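Garment Care and Folding, Evening Section
Handout 6: Dark Knits
Beverley Grimshaw, Lenville Adult Learning

Hello again, everybody. I promised you I'd write up the knitwear evening properly instead of leaving you with my whiteboard scrawl, so this is everything I said plus a few things I forgot to say because we ran out of time (my fault, I got going on moths). Bring this sheet with you next week, because we're going straight from it into coats and I don't want to go over the hem business twice.

We're sticking with dark navy and black for this one. They're the hardest colors to handle well, and they're most of what people have in their drawers come November.
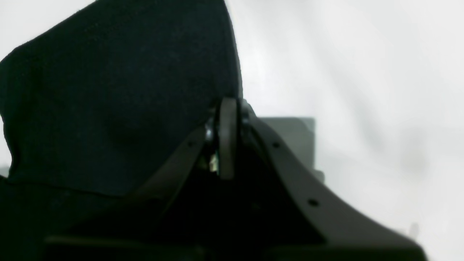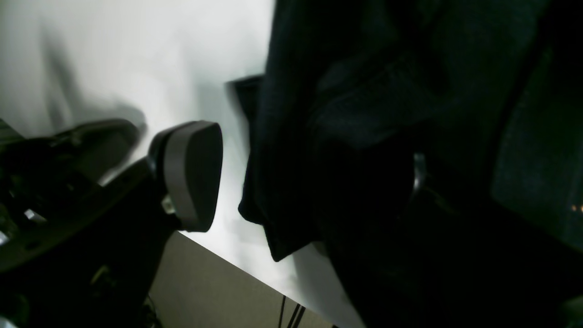
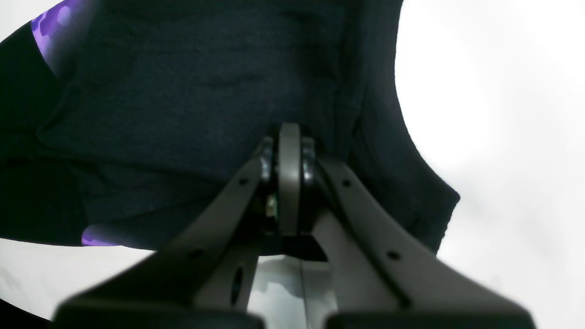
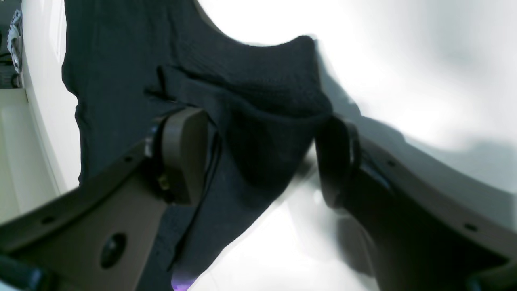 1. Why dark cloth is such a pain

If you've ever stood at the bed with a navy sweater in your hands, trying to figure out which end is the neck, you already know the problem. A pale cotton shirt tells you where you are. You get shadows in the creases, you can see the seams, the buttons practically wave at you. Dark knit swallows all of that. A fold, a hem and a sleeve opening can look exactly alike until you get your fingers into them.

So the first rule of the evening was light. Put the lamp to the side, low down, and let it skim over the cloth. An overhead bulb flattens everything. With light coming across the surface you'll pick up the ribbing and the little ridges, and the ribbing is your map! Rows run across the body, and when they suddenly turn on you, you've probably moved onto a sleeve.

The second rule was a pale surface underneath. I use an old white sheet folded double on the table. Against white you can read the outline even when you can't read the inside, and half of folding is outline. Those of you who worked on the dark green tablecloth in week two will remember how that went.

2. Finding your way around a heap

Say you've got a sweater out of the basket and it's one big lump. Please don't grab the nearest bit and shake. I know it's satisfying. Shaking stretches a knit wherever you happen to be holding it, and a heavy one will pull itself out of shape under its own weight.

What I do:

Lay the lump down and walk your fingers along until you hit an edge. Any edge will do.

Feel how thick it is. A single layer that curls is usually a raw or worn edge. A firmer, stretchy band is a cuff, a neck or the bottom welt.

Follow the band all the way around. A small loop is a cuff, a medium one is the neck, and if you're still traveling after what feels like a week, that's the bottom.

Once you have the bottom welt, find the two side seams and hold one in each hand. Now you can lay the thing out flat.

I had a question about whether it's easier to start from the shoulders. For a coat, yes, and we'll do it that way next time. For a knit I like the bottom, as the shoulders are where a sweater sags if you hang on to them too long. Some of you liked the neck best, and Grurside people in particular seem to have all been taught it that way by the same grandmother. Fine by me, as long as you support the rest with your other hand.

3. Linings, and other surprises

Look at the third picture again, up along the left, where a strip of purple pattern shows next to the navy, a sort of mottled camouflage look. There's another little sliver of it lower down. When you run into a second fabric like that, stop and work out what you're holding before you fold anything. It could be a lining. It could just as easily be another piece of clothing that's got itself wrapped up in the first one, and I've put a whole child's leotard away inside a cardigan before now and not seen it again until spring.

The test is simple. Slide a flat hand between the two fabrics and keep going. If you reach a seam, it's lined. If you come out the other side, you've got two garments and you can pull them apart.

If it is lined, then:

Smooth the lining first, from the inside, with your palm. Slippery linings creep and bunch up in the lower corners.

Line up the two bottom edges. They usually aren't the same length (the lining is often cut shorter) but they should run parallel.

Only then smooth the outside.

Do it the other way around and you'll have a lovely flat front with a wad of cloth hiding behind it, and you'll feel it the minute you put another sweater on top of the pile.

4. Metal bits

Zipper pulls, snaps, buckles, the odd brooch that somebody forgot about. Check for them every single time, with your eyes and with your fingers. On dark fabric a bit of metal tends to show up as one bright streak down in the folds and then disappear as soon as you move your head.

Close zippers before folding. All the way up, pull tucked down. An open zipper has teeth on both sides and it will chew on whatever is next to it. Snaps get closed too. Anything pinned on comes off and goes in a dish, and I do mean a dish, with sides, because a brooch laid on the table for a second ends up in the carpet.

If you've got a zippered knit, fold it so the zipper ends up on the inside of the packet. Never let it sit on top where the next sweater will be resting on it.

5. The fold itself

We did three folds on the night. I only want you to practice two of them at home, the third one (the roll) we'll come back to when we do suitcases.

The plain fold. Sweater face down, welt nearest to you. Bring one side in to the middle of the back, then lay the sleeve straight down along it. Repeat with the other side. Now fold up from the welt, once or twice depending on your shelf. Turn the packet over and give it one pat. One! You aren't kneading bread.

The Hornness fold. That's just my name for it, after the drafty cottage at Hornness where I learned it from my aunt, so don't go looking it up. Sweater face up this time. Fold it in half down the length so the sleeves lie on top of each other, then bring both sleeves across the body together at a slant. Fold from the bottom to meet the armpit, then once more. You get a narrower, fatter packet and there's no crease down the front. I use it for anything thick.

A word about lifting while you're folding. If you have to pick up the middle of a knit to move it, it'll rise up in a hump and the rest will hang down in a long panel that gets narrower toward the bottom. You can see something of the sort in picture four. There's no harm in it for a moment. Just don't carry it across the room that way, and when you set it down, lower the hanging end first and let the hump come down over it. Then flatten the hump outward from the middle. Going inward only makes a new ridge.

6. Fuzz, lint and pills

Everybody asks about this and I always put it too late in the evening. Dark knits show every speck. My order of business is brush, then tape, then comb.

Brush with a soft clothes brush, in one direction. Down the body, down the sleeves. Back and forth lifts the nap and makes the thing look fuzzier than when you started.

Tape for hair and lint. Plain packing tape wrapped backward around your hand works as well as the rollers.

Comb only where there are real pills, usually under the arms and along the sides, and only with the cloth lying flat on the table with your other hand holding it still. Pulling a pill off with your fingers takes some of the yarn along with it. Yes, I do it too, in front of the television.

Don't comb a fleece or felted surface at all. It's supposed to be soft and a little fuzzy, and you'll only make bald patches.

7. Shelf, drawer or bag

Heavy at the bottom, light on top, and no pile so high that you have to yank from the middle. I keep mine on the open shelves in the back bedroom and turn the piles around once a month so that the same edges aren't always facing the window. Navy fades along the fold before you notice and then it's too late.

If you keep several dark ones together, put something pale between them or tuck a slip of paper in with the color written on it. I used to think this was fussy. Then I wore a black cardigan with navy pants to the Bhardwaj wedding and had it pointed out to me by the bride's mother, very kindly.

Cotton bags are good for anything you won't wear until next winter. Plastic isn't, for wool. Leave a little air in the bag, and wash or at least air the garment before it goes in.

For next week

Practice the plain fold and the Hornness fold on the same sweater, in the evening, by lamplight. Don't use your best one.

Go through one drawer and check every zipper and snap.

Bring one coat or jacket with a lining. If the lining is torn, even better, we'll have needles out for the last part of class.

If you still have one of my clothes brushes, please bring it back. The handle has a blob of red nail polish on the end.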